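Where the Rings Go: a study of one toy, one tray and one table

Project report, Design and Everyday Objects
Kulsoom Minhas, second year
Supervisor: Edeltraud Strebel

Background

My project was meant to be on flat-pack wardrobes. It became a project on stacking rings after my nephew came to stay in July and I spent the visit treading on them. The question I put in my proposal was simple enough: does a tidying-up place help if it is right next to the thing being tidied? My supervisor wrote "is this a question?" in the margin and then signed the form, which I took as a yes.

The toy is an ordinary one. A base with a peg, a set of rings in loud colours, and rims with bumps or teeth so that small hands can get hold of them. To this I added a slatted wooden tray and a white oval table, both on loan from the common room at Dikstead.
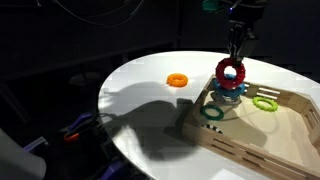
6 min read

The set-up

I chose the tray over a plastic tub because the sides have gaps. A child (or a student who has been at it all afternoon) can look in from the side and get some idea of what is inside. The gaps turned out to be a mixed blessing. A dark green ring lying flat on the floor of the tray is easy enough to spot from above. From a low chair it more or less goes away.

The stacking base went in the tray too, near a back corner. I argued with myself over this for longer than I would like to admit. Putting the base inside means that "in the tray" and "on the peg" can both count as tidy, and people will settle for the easier one. The blue ring had made it as far as the base. The lime-green one had got as far as the back wall of the tray and stayed there, like a guest at a party who knows only the host.

The orange ring was out on the bare table. I mention it now as it comes up again.

What I asked people to do

I ran 12 sessions, each with one adult and no child, the ethics form for children being 9 pages long. Each person was told to "put the toy away" and given no further help. I had a budget of £50, most of which went on biscuits. A session ended when the person said it had.

I kept notes on paper and typed them up the same evening. Any total I give is from those notes and should be treated with the respect due to my handwriting. 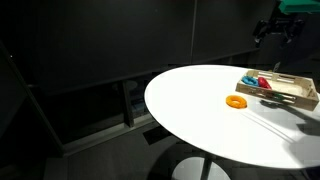 Page last changed: 3 Feb 2023

What I noticed

The first thing is that soft rounded objects don't sit tidily on rails. With rods running lengthwise along the tray, the blue and the red can lie side by side at one end and still look as if they were dropped there. Green along the front is worse. All that shows is a strip of colour behind the slat, and two people told me the green one was missing when it was nearer to them than anything else in the tray.

Then there is the orange ring. It sits on the open tabletop a short way from the tray, in the brightest colour of the lot, on a white surface, and people left it there. One said she thought it was "the spare". Another said it looked comfortable. I had expected things to be left out when they were hard to see or a long way off, and this was neither.

My best guess is that a ring on its own looks placed, while a ring in a heap looks dropped. I can't prove that with the sessions I had. A round-edged table may also play a part, there being no corner to push things into, and a square table would be the obvious thing to try next.

Problems with the work

The light was strong and threw heavy shadows over part of the table, which can't have helped anybody judge the greens. I should have tried it with the blinds down.

I should also have written down who was left-handed. Ms Strebel asked me this in the first week and I said I would.

My first draft had 400 words on the history of the stacking toy. They have been taken out at her request and are available from me to anyone who would like them.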